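Parent and baby mornings at Milville – how we're getting on
Progress report for the Plistach fund, 13/03/2024

Hello all! I can't believe it's report time again already. Your grant has now paid for four months of Tuesday mornings and I've loved (nearly) every one of them.
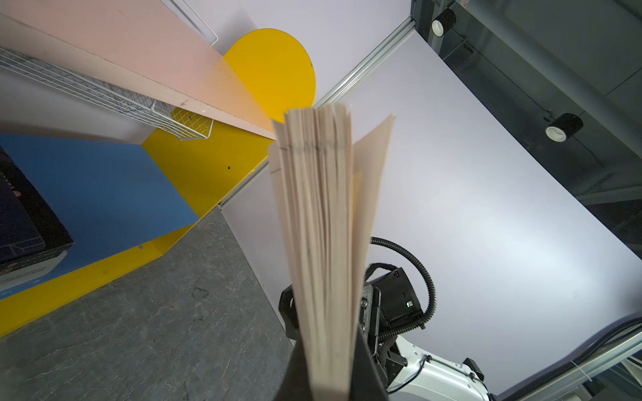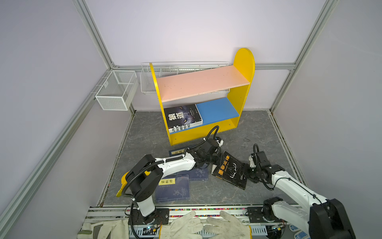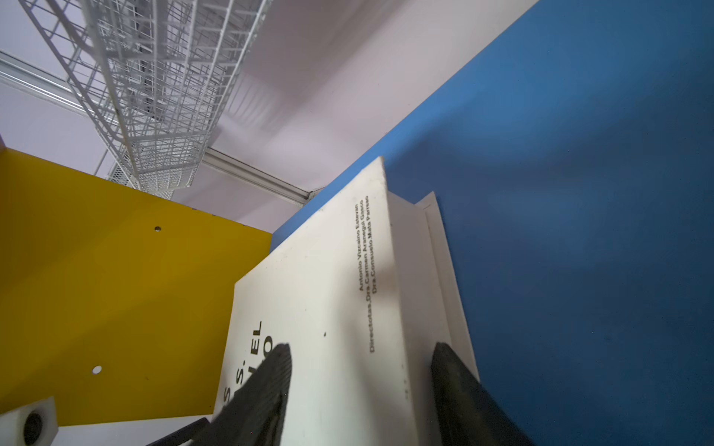
Books, three pictures

We had nine families on the list in December and we've kept all of them, plus two sets of twins who moved over from the Punitska group when their hall shut. Most of the babies are sitting up now and a couple are properly on the move, so I've bought a second play mat and a stair gate for the kitchen end. Both came out of the equipment money.

The sleep talk went down really well – so many questions that we never got to weaning! I've rebooked it for after Easter.

Not so good: the heating at Llanos Hall. It was off for two sessions and we cut both short. The hall has knocked those off our rent, so there's a small underspend, and I'd like to put it towards a summer picnic if you're happy with that.

Still to do are the first aid morning and the parents' feedback forms (four back so far, I'm chasing the rest). Receipts are in the post.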